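Teaching the arm by remote: your questions answered

Last updated 26/09/2019

I get a lot of mail about the remote-teaching side of Lidwood, and most of it circles the same handful of things, so I've gathered my replies in one place. If you're brand new, install Lidwood and have a play with the practice table first, then come back. It'll make far more sense once you've knocked a few things over.

Do I need a real arm?

No! Everything on this page can be done in simulation, on an ordinary desktop machine. I did my first few months of teaching that way and I still do most of it like that. It's cheaper, nothing breaks, and you can put the table back to its starting state with one key press. If you do have an arm, the recordings are saved in the same layout either way, so you won't have to learn a second set of habits.

What do I hold in my hand?

Whatever you're comfy with. Lidwood takes a keyboard, a gamepad or one of those six-way desktop pucks that people use for 3D drawing. I started on the keyboard and hated every minute of it. A gamepad is a decent middle ground: left stick for sliding about, right stick for height and twist, trigger for the gripper. The puck is lovely once your hand learns it, but give it a week before you decide.

What about guiding the arm by hand, physically?

You can do that with a real arm, provided it has a mode that lets the joints go slack (check your manual, mine calls it free drive). It feels very natural. The snag is that your own arms end up in the camera view, and a robot that learns from those pictures may come to expect a pair of sleeves. I use hand guiding for big sweeping moves and remote control for anything fiddly.

Which task should a beginner start with?

Something with one object and one place to put it. Block into bin, that sort of thing. Please don't begin with Bonutville, however tempting it looks in the gallery — it's the round tray table, it's full of small upright parts, and it has made me say some very rude words. Do 5 clean sessions on an easier table, then have a go.

How do I set up my views for Bonutville?

With two views open at the same time. I keep a close one looking along the fingers for the gripping, and a wide one from across the room for everything else. The close view is brilliant for lining up on a narrow part and useless for knowing where your elbow is.

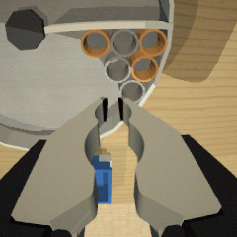
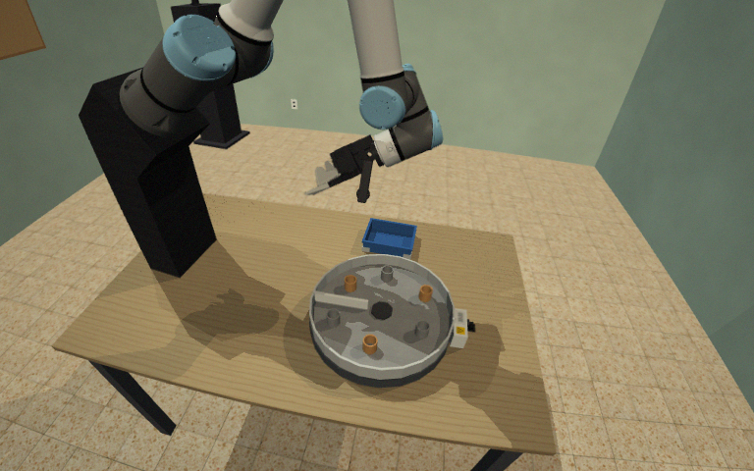
Both are from Bonutville: the first is my close view with the little blue part between the fingers, and the second is the wide view with the gripper open over the blue bin.

Why does my grip keep slipping?

Nine times out of ten you're closing too soon. Come down, stop completely, count to one in your head, and only then squeeze. If you're still drifting sideways when the fingers shut, the part gets pinched at an angle and it'll twist the moment you lift. Also have a look at your finger height. You want the tips well down the part, and the close view can fool you about depth, so glance across at the wide one before you commit.

How many demonstrations do I need?

Depends on the task, sorry, I know that's the answer everyone hates. For my block-and-bin table I had something usable at 900. For Bonutville I recorded 3,000 and it was still a bit hit and miss with parts that started near the rim. Variety helps far more than sheer numbers, so nudge the starting positions between goes. I once recorded a whole weekend without moving anything and ended up with a robot that could do exactly one thing in exactly one spot.

Should I delete the ones I mess up?

Delete the hopeless ones, where you dropped the part and gave up. Keep the ones where you fumbled and then put it right! Those are gold. A robot that has only ever been shown perfect runs hasn't a clue what to do when it's a finger's width off, and sooner or later it will be.

How fast should I go?

Slower than you'd like, but steady. Long pauses are the thing to avoid. If you stop halfway to scratch your nose, the robot may well learn to stop there too (mine did, above the bin, for ages). There's a pause button that leaves the gap out of the recording. Use it.

Why does the picture lag behind my hand?

Usually it's the shadows. Turn them down a notch in the display settings and try again. If you're connecting to another computer over wi-fi, plug in a cable before you blame anything else. I wouldn't record with a lag you can feel, because you'll start over-correcting and all that wobble goes into the file.

Can two people teach the same task?

Yes, and the results are often better for it, as long as you agree on the order of the steps beforehand. If one of you always comes in from the left and the other from the right, the robot can get in a muddle and dither in the middle. Write the order on a sticky note and leave it by the screen.

Does it work with Kioko and Avell files?

Kioko files, yes, since the June release. Go to File, then Bring In, and tick the box for gripper width or you'll get arms that move beautifully and never close. Avell files only half work at the moment. The arm movement comes across but the camera settings don't, so you'll have to set your views up again by hand.

How long should a session be?

I stop after 6 good runs and make a cup of tea. My hands get lazy long before I notice it myself, and when I play the recordings back I can always spot the tired ones — they come in too low and let go too early.

Something's broken. Where do I tell you?

Use the contact form, and please attach the log file along with the recording. Tell me which controller you were using as well, as that's the first thing I'll ask.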